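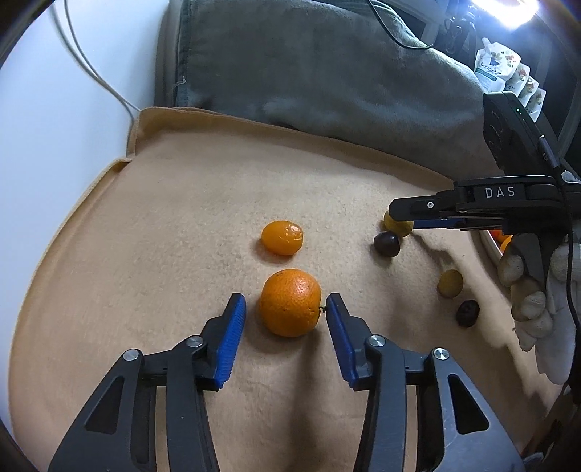
Manual Skills Group, Hamann Workshop

Progress report to Solberg, second period. Teaching by demonstration, small produce

Short version: collection is on track, the fruit tasks are going well, the remote control side is behind. Money is fine. Details as below, sorry for the rush, we are still recording most afternoons.

Where we are

797 usable demonstrations in so far against the 3,000 promised for the full project. Looks low but the first weeks went on setting up and on agreeing what counts as usable. Rate has picked up a lot since August and we expect to get there without asking for more time.

All of these were done by hand with the hand-held grippers, two at once, one per hand. Person does the job with the grippers, the grippers record it, we cut and label after. Gloves on for every session now. It was optional at the start and we had to throw out a batch where half the takes had gloves and half didn't and the labels didn't say which.

Tasks covered: picking single fruits off cloth, loading a plate, unloading a plate. Large and small fruit mixed, oranges down to cherry tomatoes. We wanted the size range early, as Gumotau did badly on anything small in the first trial. It closes too far, too fast. People slow down by themselves before they touch a small fruit and that slowing down is what we want in the data.

What we changed

Started out on a bare table. Round fruit rolled, operators chased it, takes ran long. Moved to soft surfaces and the rolling more or less stopped. Downside is that cloth moves when you drag a fingertip over it, so there is a new line in the operator sheet about lifting straight up.

Takes are now capped at 90 seconds. Before that people would carry on and tidy the whole lot into one long recording, which is a pain to cut.

Also asked operators to stop making it look neat. The first lot were too careful, every fruit placed stem up. We want ordinary handling, including fumbles, so long as the fumble gets recovered in the same take.
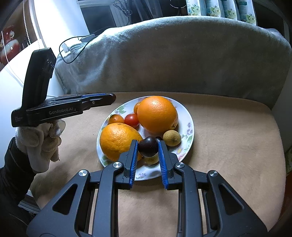 Plate work is the slowest part by a long way. Fruits sit against each other, and getting one out without shifting its neighbour takes practice, even for people who have done the cloth task for weeks. New operators now do a morning on cloth before they are given a plate. Fewer rejects since, though we havent been doing it long enough to put a figure on it.

Labelling: one pass by the operator same day, second pass by someone else. Disagreements mostly about when a grasp starts. We settled on first contact of either pad, written down, and went back over the older files. That cost us most of a week.

Remote control

Behind. Mevex rig arrived late and then the delay between the hand controller and the arm was bad enough that operators were over-correcting on everything. Better after the cabling was redone but still not good enough for small fruit. Large fruit only for now. The plan was 200 remote takes by the end of this period and we won't make it, we'd rather move that target to the next period than hand over takes we would reject ourselves. Please confirm thats OK.

Next

Finish plate unloading. Start handing a fruit from one gripper to the other, a few tries done, nothing counted yet. Second training run on Gumotau once the relabelled files are in. More soft fruit if the budget line for consumables can be topped up from travel, which we have hardly touched. Need a yes or no on that before the next order goes in.

Spend table and the list of rejected takes follow seperately.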